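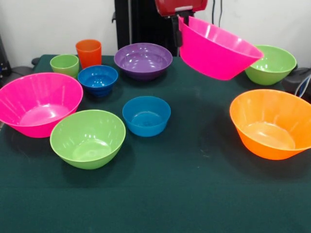

Bol en plastique

Le bol en plastique est un récipient creux et ouvert, léger, employé pour servir ou mélanger des aliments. On le vend souvent en séries de couleurs vives, avec des gobelets assortis. La série Toma, de la maison Pusico, compte 10 pièces (référence 2822).

Formes

La paroi peut être lisse ou nervurée, droite ou évasée. Les modèles larges, comme le grand bol rose, servent surtout aux salades. 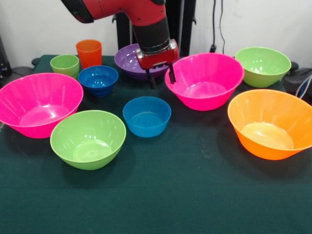

Entretien

Lavage à l'eau tiède, sans éponge abrasive.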